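3.2 Materials and table layout

The play kitchen was set up on a white table and viewed from directly above. Items were chosen from the Flurkum inventory of 124 toy kitchen objects so that containers differed in outline as well as color. Vessels open at the top were treated as one class, whether perforated or solid.

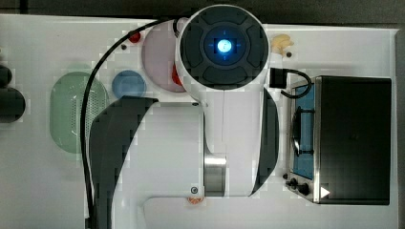 Plates and bowls were coded as supports when a food item lay on them and as obstacles otherwise. Following Halilović, an item touching a rim from outside was coded as unsupported. Till Frerichs coded all layouts; disputed items were coded again after 7 days.

Figure 3. Table layout with cookware, a green colander, a blue bowl and a ketchup bottle lying on a plate.

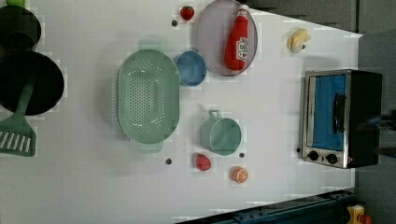
Elongated items posed a separate problem, as their resting surface often extends over two regions. A spatula lying partly in a pan and partly on the table was assigned to both. Bottles were coded by the surface under the base, and the direction of the cap was entered in a separate field. Section 4 reports agreement by item class.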